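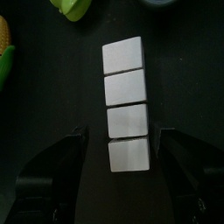

Support > Grippers and end effectors > Open tickets

Right arm closes off-centre on small blocks, left arm doesn't
Posted 2020-05-06 by bench2
5 comments

We have two arms on one bench, both bought for the same job and now being compared for it. The right one carries the Konix fingers (black, wedge-shaped, stiff as a church door). The left one carries the Vesero gripper on its open triangular frame. Both run off Thorlacius controllers with the same firmware, or so the label on the box claims.

Fault: when the Konix closes on a white cube, one finger arrives before the other. The first to touch shoves the cube sideways, the second catches it high, and up it comes at a tilt. A lone cube puts up with this. A row of cubes does not, as the shoved one takes its neighbour along for company.

What we've tried so far:

Re-homed the gripper. No change.

Swapped the left and right fingers over. The fault stayed on the same side, so the fingers are in the clear. I had already written a rather sharp email to Konix, which is now in drafts.

Slowed the close speed to 35 per cent. Same fault, but you get longer to watch it.

Put the old grip force value back, the one from January. Worse. Please don't suggest this.

Checked the wrist camera offset. This took most of a morning. The picture looks centred by eye: nearest cube between the fingers, a decent gap on both sides. The controller disagrees with my eye and wants to add a correction every time it boots. If I refuse the correction it asks again, politely, in a box that covers the stop button.

Moved on to the mixed toys, in case the trouble was only with rows. It wasn't. The block with the food picture on it is the clearest case I've got, one finger down the left side and the other on the upper right edge. 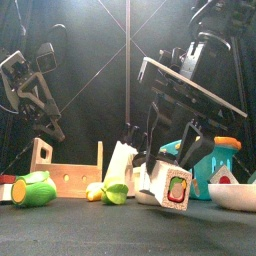

Category: Calibration / finger timing

Support came back with the standard list, so to save everyone a round trip: yes, the mounting bolts are tight. Yes, the table is level. No, we have not "tried a different object", or rather we have tried a great many, and the soft leafy ones hide the fault so well that you would think you'd fixed it. Use a cube if you want to see it happen.

Comparison so far, for anyone who found this page while choosing between the two. The Vesero gives a little at the tips and forgives a bad approach. It is also slower and dithers before it closes. The Konix is quick and holds hard, and if you are off by a hair it will make sure you know. I prefer the Konix, which is annoying, as it's the one with the ticket.

Update 1. Ran the Flamance timing tool on both arms. On the Vesero, the two fingers report contact within 5 ms of each other. On the Konix the gap is 35 ms and very steady, over 2,000 open-and-close cycles with nothing on the table. Steady is good news, I think. A worn part would wander.

Update 2. Swapped the controllers between arms. The lag went with the controller. So it's the Thorlacius unit, and the Konix is owed an apology (see drafts). On the Vesero the same lag hardly shows, presumably as the tips soak it up.

Update 3. Compared the settings on the two controllers line by line. Setting 14, "secondary finger delay", is zero on one and 35 on the other. It isn't in the printed manual. The online manual lists it as reserved.

Set it to zero and reloaded. After a reboot it reads 35 again, and the camera correction box is back as well. I suspect the two are the same problem wearing different hats – something at start-up is loading an old profile over the top of ours.

Question for support: where does that profile live, and can I delete it without bricking the unit? Leaving the ticket open. For now we zero it by hand after every boot, and there is a note taped to the power switch.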